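How Does a Robot Learn to Pick Stuff Up?

Ask the kid page, robots part 2. Part 1 was motors. Go read that one if you want gears.

OK so. You can pick up a cup. You don't think about it. Hand goes out, fingers close, done. But you weren't born able to do that! Babies knock over a LOT of cups.

Robots start out worse than babies. A brand new arm doesn't know what a cup is. Doesn't know up from down unless somebody writes it in.

The old way: write every move

For a long time people typed in each move. Go forward this far. Close the gripper. Lift. Works great if the cup is always in the exact same spot. Slide the cup over by the width of your thumb and the arm grabs air.

The newer way: show it

At the Brekau lab they do it by showing. A person moves the arm through the job, start to finish, and a computer writes down everything. Where each joint was. How far open the gripper was. What the camera saw. All of that together, one time through, is called an example. Some people say "demonstration" or "demo." Same thing.

Then you do it again. And again. Cup in a new spot. Cup with a drink in it. Different cup. Curtains open, curtains closed.

How many times? For their first cup job the Brekau team made 1494 examples. Yes really. They called that pile of examples Tuvum, so they wouldn't have to say "the cup pile" all day.

Why so many?

Think about learning to catch a ball. If your friend only ever throws it slow and straight, you get good at slow and straight. Then somebody throws one high and — bonk. The robot is the same. It can only get good at the kinds of things it has seen, or things pretty close to them.

So the examples need to be different from each other. A thousand copies of the same grab is not much help.

Do the mistakes count?

Good question, lots of you sent it in. Out of one day's work, 158 examples, the team marked 7 as bad. Dropped cup, bumped table, somebody sneezed. Those go in a seperate folder. They don't get thrown out, though. Later on the team can use them to show the computer what a bad grab looks like.

What a day is like

Slow! Reset the cup. Press record. Move the arm. Press stop. Type a note. Reset the cup. People trade places so they don't get sloppy, and there's a snack at 3 o'clock.

Clear cups are extra tricky. Cameras look right through them. A bit of colored liquid in the bottom gives the camera something to find, and it also changes the weight, so the examples cover that too. 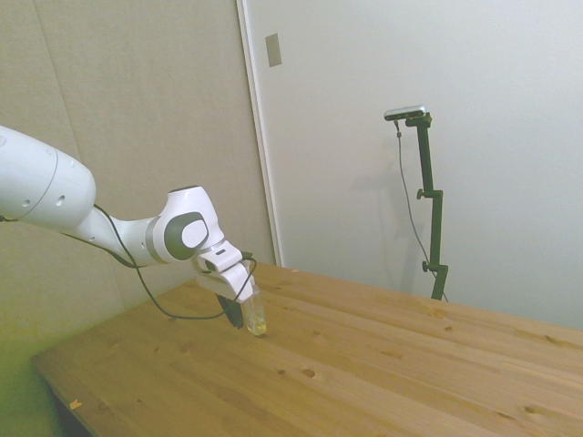
After the recording comes the learning part. The computer goes over the examples many many times and makes a guess each time: "if I see this, I should move like that." Then it checks its guess against what the person did. Way off? Change a little. Close? Change less. The program doing this at Brekau is named Ravn. It runs all night, no snack.

In the morning they test it. No person moving the arm this time. Just the arm, a cup and everybody holding there breath.

Try it at home

You need a friend, a blindfold and a plastic cup (empty!!).

Friend wears the blindfold and is the robot. Guide their hand to the cup 4 times, always the same spot. Now let them try alone. Probably easy.

Move the cup. Let them try again. Harder, right? Now guide them to lots of different spots and see if they get better at searching.

Words to know

Gripper — the robot's hand.
Joint — a place where the arm bends or turns, like your elbow.
Example — one recorded try at a job.
Training — when the computer practices on the examples.

Part 3 is robots that fold towels. Coming in May.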